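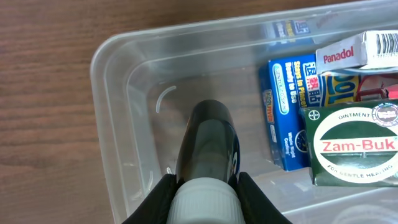

How often should the finger tips be changed?

Go by wear. Pull a tip when the flat on its gripping face has a rounded edge you can feel with a fingernail, and change both sides together.

Search parts and manuals Go

Flendix narrow finger set for the Baluyot two-finger gripper
Posted November 14, 2021 by Mylene Tagle

Price: $39 per pair, screws included
Fits: Baluyot gripper, current body and the one before it
Does not fit: Zarkach grippers, whatever the adapter listing says

The maker's sheet calls these fingers "maintenance free." I sell them and I wouldn't go that far. They have no bearings and no moving parts of their own, so there is little to grease or adjust. But they get dirty and they wear, and a cell picking small mixed goods will show you both faster than a cell that moves the same carton all day.

A fair test is the kind of bin a pharmacy counter might send you: a dark bottle lying in a clear plastic container, with boxes of Panadol, Zam-Buk and Kool Fever bunched up on the other side. The fingers have to come in on either side of the bottle. Glossy sides leave little room for a bad tip or a crooked mount. Run your own version before you sign off on a setup, and use your real containers. Clear plastic throws thin highlights into the wrist camera picture, and a demo on a gray mat won't tell you how your software copes with them.

Setting up

Power the gripper down and wait for the light to go out. Take off the old fingers one at a time and wipe the seats. Any grit under there ends up as an angle at the tip. Fit the new pair with the screws finger-tight, close the gripper on the supplied gauge block, then snug the screws in turns. Open, close and look at the tips from the side. If one leads the other, start over. Shims are sold for this and I don't stock them; every crooked pair sent back to me so far went straight once the seat was clean.

Then teach the closed position again. The sheet says you can skip it when swapping like for like. Don't. The whole job takes 15 minutes if the screws aren't stuck.

Start with low force and raise it until the bottle stops turning in the grip. Many people go the other way, see a firm hold on day one and leave it there. That is how cartons get dented.

Looking after them

Wipe the gripping faces at the start of each shift with a damp lint-free cloth. Skip solvent. Check the screws weekly. Clean the camera window while you're there, with a separate cloth.

The Britau service kit adds a brush, a second gauge block and a bottle of cleaner. The block is worth having. The brush is a brush.

About the life claim

The carton says "up to 372 days." I asked what load, what force and how many picks that meant and got a brochure back. Treat it as a best case. Keep one spare pair per gripper and log the changes, and by December of next year you'll have a figure for your own line.

Returns are accepted on unused pairs. Fingers that have been filed, drilled or glued are yours.

Contact parts desk | Copyright 2021 | Back to top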